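Thread, weil drei Leute gefragt haben: Ja, ich teste gerade einen Aufräumroboter. Ja, zu Hause. Nein, er heißt nicht Kevin. Er heißt Zollel, kommt von der Firma Mustus, und ich darf ihn einen Monat lang mieten.

Das Angebot nennt sich »Schlafzimmerpaket«. Wäsche vom Bett nehmen, Decke glattziehen, Schubladen auf und zu. 200 Euro im Monat, Einweisung inklusive, Gefühl der Überlegenheit gegenüber den Nachbarn offenbar auch.

Die Einweisung machte Bent Holst. Sehr geduldiger Mann. Er hat mir erklärt, wie man den Sichtbereich prüft, und dabei dreimal »das ist normal« gesagt, bevor irgendetwas passiert war.

Man kann in der App durch die Kopfkamera schauen. Ich habe damit einen ganzen Abend verbracht. Mein Fernseher ist beleidigt.
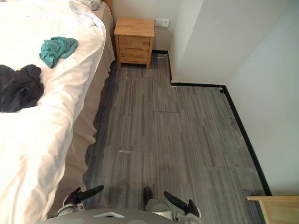 Zollel am Bett. Türkis und Schwarz stehen auf der Liste, die Decke auch.

Zur Bedienung: Man legt in der App fest, was Wäsche ist und was Bett. Klingt banal, bis man vor einer zerknüllten Decke steht und selbst überlegen muss, wo das eine aufhört.

Das Handbuch hat 76 Seiten. Auf Seite 3 steht, man möge den Roboter »nicht zur Eile anhalten«. Ich hätte das gern auch für mich schriftlich.

Pluspunkt: Er ist leise. Ich habe am Donnerstag nebenan telefoniert, und Daiane Magalhães am anderen Ende hat nur meine Kaffeemaschine gehört. Die kostet übrigens keine 200 Euro im Monat und liefert zuverlässig.

Minuspunkt: Griffe. Der Zollel mag Schubladen mit Griff. Mein Nachttisch hat vorne keine. Der Support empfiehlt Klebegriffe aus dem hauseigenen Shop. Natürlich gibt es einen hauseigenen Shop.

Noch ein Minuspunkt: die Wegplanung. Vor jedem Auftrag will die App wissen, ob der Gang zwischen Bett und Wand frei ist. Vor jedem. Ich habe inzwischen öfter »Weg ist frei« bestätigt als in der Fahrschule.

Gleicher Auftrag, anderer Blick aus der App, beide Greifer noch leer: 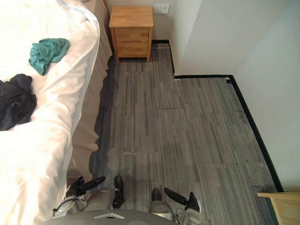 Gebhard Ruchti: Wir hatten das Vorgängermodell zwei Monate. T-Shirts gingen gut, bei Socken hat er jedes Mal nachgefragt. Kann der neue das? Und kommt man nach dem Probemonat wirklich so einfach raus, wie die schreiben?

@Gebhard: Socken erkennt er, fragt aber, ob ich sicher bin. Kündigung geht laut Vertrag per Klick. Den Klick habe ich gefunden, er wohnt im Menü unter »Gemeinsame Zukunft«.

Zum Vergleich habe ich mir auch das Gerät von Mikkelsen angesehen. Kein Mietmodell, nur Kauf, und in der Beratung fiel so oft das Wort »Ökosystem«, dass ich kurz nach Fröschen gesucht habe.

Zwischenstand: Für Leute, die jeden Tag dieselben zwei Teile aufs Bett werfen, ist das Paket brauchbar. Diese Leute bin ich. Für Leute mit Kindern, Katzen oder Socken würde ich auf das nächste Update warten, das für Mai angekündigt ist.

Die Klebegriffe sind bestellt. Lieferung über Vastisbridge, Status seit gestern: »Ihr Paket denkt nach«. Ich melde mich, wenn die obere Schublade dran ist.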